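4.2 Writing the house rules down

When I started on the suturing work at Skastberg I assumed somebody would hand me a standard for it. There are good ones for factory arms, and we borrowed what we could (speed limits, stop buttons, who may reach into the cell and when), but none of them told me how to mark a stitch. So Maiara Frota and I wrote our own, called it the Rallis sheet, and kept changing it until August.

Rule 4 caused the most arguing. It says a trial is scored from every view we have, the wrist cameras as well as the fixed one, and that a knot only one view shows clearly goes down as "unsure". Rule 7 is duller: loose thread is logged at each pause, even when no jaw is holding it. Figure 3 has the sort of views a scorer gets.
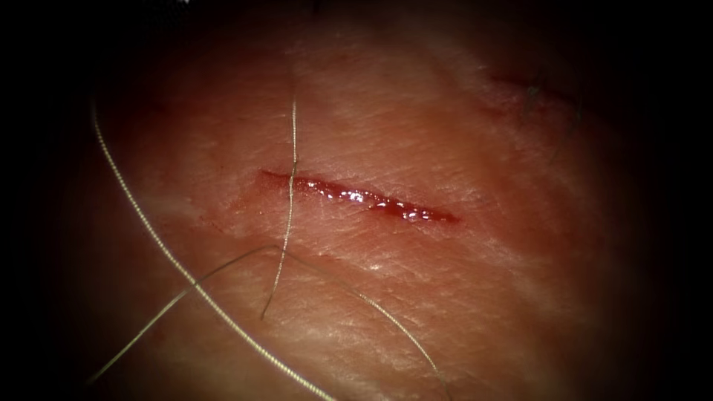
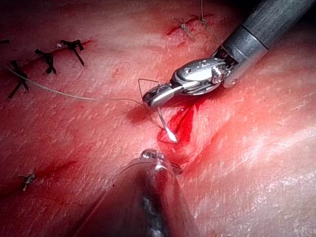
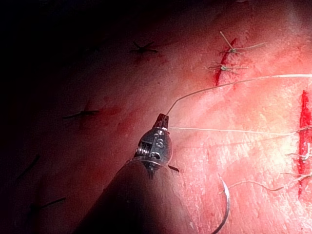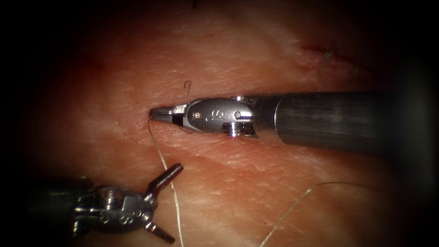 Figure 3. Views of the suturing surface, all from one session.

Vernon Zacharias wrote back on the draft that rule 4 was too soft, and that with 100 trials to get through, scorers would hide behind "unsure" whenever they were tired. He wanted a cap of 10 per batch. I didn't like the cap (what do you do with the eleventh?), so we settled on a second scorer for any batch that goes over it. He also asked for rule 7 to come before rule 4, and I gave in on that one, but the old numbers are kept here so they match our logs.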